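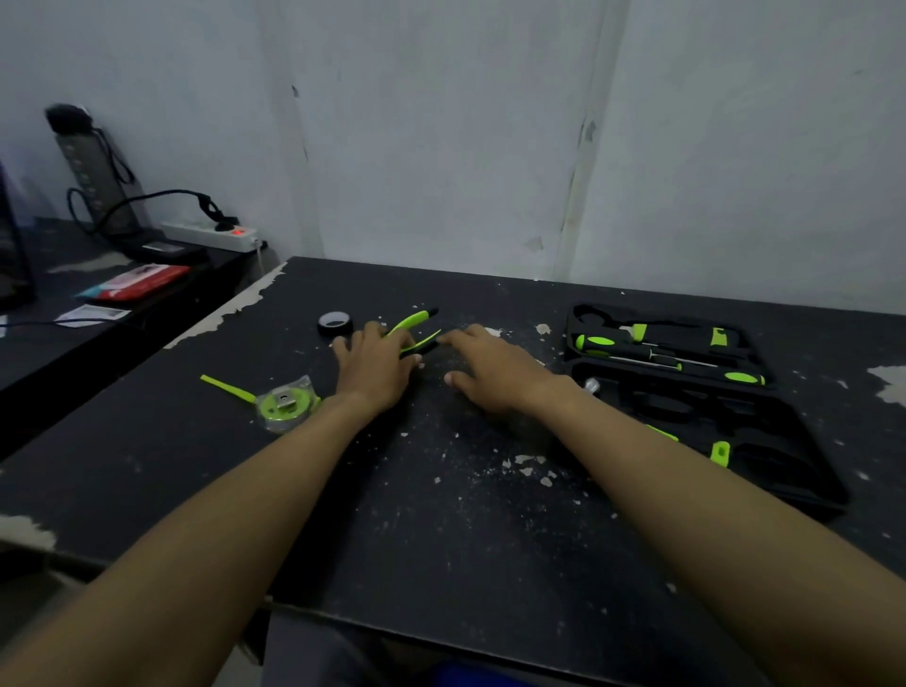 Green-handled pliers on the old black table.

Naming scanned paper, second attempt

Reading time: 4 min

We use cookies to remember your settings. Accept | Manage

In July I threw out the folder structure I had been using for scanned household paper and started over. The old one had a top-level folder per year, then a folder per month, then whatever name the scanner assigned. It worked for filing and failed for retrieval. I rarely know the month of the document I want. I know who sent it.

The archive holds some 1,000 files, nearly all PDF. Most are one or two pages. The longest is the closing paperwork for the house at 48 pages, and that one gets opened more often than everything else combined. Total size is small enough that storage plays no part in any decision below.

The new file name has three fields, always in the same order: date, sender, subject. The date is the date printed on the document, written year first so that a plain alphabetical sort is also a date sort. The scan date goes nowhere. It is in the file's metadata if I ever want it, and I haven't yet. Fields are separated by an underscore, words inside a field by a hyphen, everything lowercase. No spaces, no accents, no ampersands. I lost an evening once to an ampersand in a sync script and would like that not to happen again.

The sender field takes one fixed spelling per sender. The dentist's billing company is "haque" whether the letterhead says Haque Billing, Haque Dental or just has a logo. The list of spellings is a text file in the root of the archive. When I scan something from a new sender I add a line before I name the file.

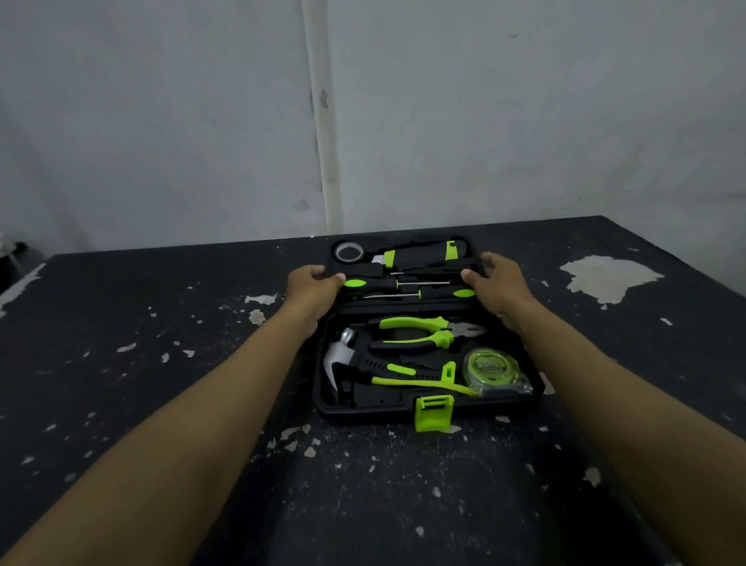
Folders came next, and I wanted few of them. There are 7: house, car, medical, tax, work, insurance, appliances. Each has a definition of one sentence in the same text file, and no subfolders are allowed. The rule I kept breaking in the old system was that any folder could hold anything, so a car insurance bill had three plausible homes and ended up in a different one each time. A molded tool case handles the same problem with geometry: every recess is cut to a specific tool, and the little roll of tape has its own round spot at the far left. A file system has no geometry, so the definitions have to do that work. Insurance of any kind goes in insurance, including the car. Warranty cards go in appliances, including the one for the garage door, which I argued with myself over for longer than it deserved.

There is no miscellaneous folder. I had one before and it reached 200 files.

For documents that fit two definitions I do not make copies. Two copies drift apart as soon as one gets a better scan. The tie goes to whichever folder comes first in the list, and search covers the rest. The property tax bill sits in house for that reason, and at filing time I search on "property-tax" and find it without caring where it is.
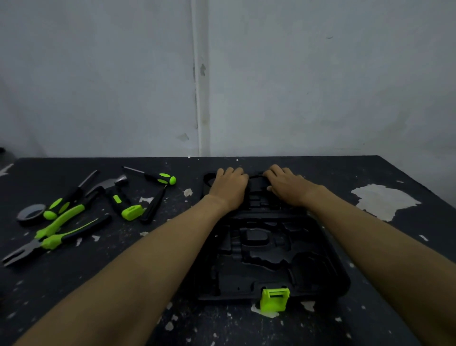
Search itself is file name only for most lookups. I do run text recognition on everything, at 300 dpi grayscale, but the results on thermal receipts are poor and on carbon copies close to useless. A typed subject field of three or four words has been more dependable. "water-heater-install-invoice" will match what I type two years later. "invoice" will not.

The work copy lives on the desktop, which is called grindel. A nightly job copies new and changed files to a second machine in the closet, called sullo, and keeps deleted files there for 90 days. Every Monday a script lists any file whose name does not parse into three fields or whose sender is missing from the spelling list. It usually reports one or two, almost always a date typed with the day and month swapped.

Renaming the backlog was manual and tedious. I did it in short sessions, one sender at a time, and the script's report shrank accordingly. Still unsolved: multi-year documents such as leases, where a single date says too little. For now I use the signing date and put the end year in the subject.

Contact | Copyright, all rights reserved | Back to top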